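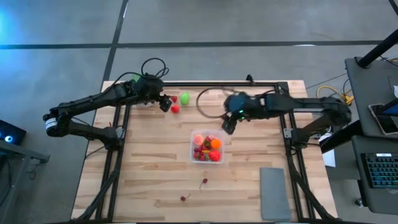

How often should an oiled worktop be re-oiled?

Twice in the first month after fitting, then every three to four months in a kitchen that is used daily. A worktop in a utility room or study can go a year between coats. Apply a fresh coat once water stops beading on the surface and starts to leave a darker patch.

Which oil should I use?

Any worktop oil that cures hard and is labelled safe for food contact once dry. We supply Prarkik in matt and satin. Olive and sunflower oil do not cure and will turn sticky. Do not apply oil over varnish — it cannot reach the timber.

How much oil will I need?

One tin of Prarkik covers a standard length of worktop with three thin coats on the upper face and two on the underside. End grain takes more. Order a second tin if your layout includes an island.

Do I have to oil the underside?

Yes. Timber that is sealed on one face only takes up moisture unevenly and will cup. The warranty does not cover cupping where the underside has been left bare.

Can I put hot pans on it?

No. Use a trivet or fit hot rods. Scorch marks can usually be sanded out, but deep ones leave a hollow.

How do I remove black marks around the sink?

These come from water reacting with tannin and iron, most often in oak. Sand back lightly along the grain with 120 grit, apply an oxalic acid wood cleaner as directed on the pack, rinse, and leave to dry for two days before oiling. Wear gloves and eye protection.

What size should the fixing holes be?

Slotted, and wide enough for the screw to move across the grain. Dutau brackets have suitable slots already cut. Do not glue the worktop to the cabinets.

Can the joints between staves open up?

Small gaps may appear in the first heating season. Gaps under 1 mm normally close again by August. Send photographs of anything wider to Irena Bednarek in technical support, with your order number.

What does delivery cost?

Orders over £271 are delivered free to mainland addresses. Full-length boards are sent on a pallet to the kerbside, and two people are needed to lift them.

Can I return a cut worktop?

Only if it is faulty. Uncut boards can be returned within 14 days in their original wrapping, stored flat — boards that have been leaned against a wall will be refused if bowed.

Page last reviewed 2026-01-07 by Alby Brunton.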